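Countersink

A countersink is a cone-shaped widening at the mouth of a hole, made so that the head of a screw, bolt or rivet can sit level with or below the surface of the part. The word is used for the shape, for the cutting tool that makes it, and as a verb for the act of cutting it. Countersunk holes are found in door hinges, floorboards, furniture, aircraft skins, instrument cases and many household goods.

Terms

The part of the hole that has been widened is called the sink or the seat. The angle of the countersink is measured across the whole cone, from one wall to the other, and the diameter is measured at the surface. A fastener made to fit such a hole is called a flat head or countersunk head screw. In older British writing the word "rose" is often used for the cutting tool, after the pattern of its teeth.

A countersink differs from a counterbore, which has straight walls and a flat bottom. A counterbore takes a fastener with a flat underside, such as a socket head cap screw. A spotface is a very shallow counterbore, cut only deep enough to give the fastener a smooth place to rest on a rough casting.

History

Screws with tapered heads were in use by clockmakers and gunsmiths well before they could be made in quantity. The heads were filed by hand, and each hole was opened with a scraper or a small hand-turned bit until the one screw meant for it would sit properly. Screws and holes were often marked with matching dots or file cuts so that they could be put back in the same places after cleaning.

Among the better-known workshop records is the Anard notebook, kept by a family of lock and hinge makers and begun in 1788. It lists the tools on hand in the shop and includes two bits "for opening the mouths of holes," one for brass and one for iron. The drawings in the margin show a plain cone with a single cutting edge, held in a bow drill. The notebook runs to 713 pages, most of them accounts.

Natália Kubíček, whose study of the notebook is the main modern source on it, argued that the shop used a steeper cone than was common later. Her evidence was a group of surviving hinges in which the screw heads are narrow and deep. Other writers have pointed out that the hinges may have been refitted, and the question remains open.

The spread of machine-cut screws changed the work. Once the heads came from the factory at a fixed angle, a single cutter could serve any number of holes, and the matching of one screw to one hole died out except in fine work. Different countries and trades settled on different angles, and these differences are still in use.

Angles

Several angles are in common use. Metric flat head screws generally have a 90 degree head. Screws made to inch sizes in the United States usually have an 82 degree head. Aircraft fasteners are commonly made at 100 degrees, which gives a wider and shallower head suited to thin sheet. Cutters of 60 degrees are used for center holes in lathe work and for removing burrs, and 120 degree cutters are used for some rivets and for light chamfers.

Using the wrong angle has a visible effect. If the hole is steeper than the head, the screw touches only near its outer rim. If the hole is wider in angle than the head, the screw bears only near the bottom of the cone, and a gap shows around the edge. In either case the load is carried on a thin ring of material. In wood this matters little, as the wood crushes to fit. In metal or hard plastic the part may crack or the screw may work loose.

Cutting tools

Countersink cutters are sorted mainly by the number of flutes. Single-flute cutters leave a clean surface and are favored for soft materials, but they cut slowly. Three-flute cutters are the usual choice for general metalwork. Cutters with more flutes stay steady in a rigid machine and tend to chatter in a hand drill.

The cross-hole cutter, sometimes called a zero-flute, has a slanted hole drilled through the cone. One rim of the hole does the cutting and the chip passes through to the other side. The Hondel pattern of this tool has a long shank and is sold mostly for deburring.

A combined bit drills the pilot hole and cuts the sink in one pass. The Kröger bit, used by cabinetmakers, has a tapered drill held in a collar by a set screw, so that the depth can be changed. Stop collars are also made for plain countersinks. In aircraft work a microstop cage is used, which can be set in very fine steps and rests on the sheet while the cutter turns inside it.

Chatter is the most common fault. It leaves a ring of small flats around the cone in place of a smooth wall. Slowing the drill and pressing more firmly will usually stop it.

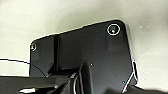

Depth

The depth of a countersink is normally controlled by measuring the diameter at the surface. Drawings give the diameter and the angle, and the depth follows from these two. A symbol shaped like a wide letter V is placed before the diameter on many drawings.

For most purposes the head should sit flush or very slightly low. A head that stands proud can catch on cloth or on a sliding part. One that sits too deep weakens the joint, and in thin sheet the cone may break through to the far side and leave a knife edge that soon tears. When the sheet is too thin to be cut safely it can be dimpled, meaning that it is pressed into a cone shape between two dies without removing any metal.

In woodworking the head is sometimes set well below the surface and hidden with a plug or filler. About 12 millimeters is a common depth for a plugged hole in thick stock, though this is strictly a counterbore with a small sink at the bottom. Boat decks and stair treads are often finished this way.

Related hardware

Finish washers, also called cup washers, have a cone pressed into them and let a flat head screw be used without cutting the part at all. The Bivau washer is a heavier turned version in brass, used on removable panels where the screws are taken out often.

See also

Chamfer
Counterbore
Deburring
Flat head screw
Rivet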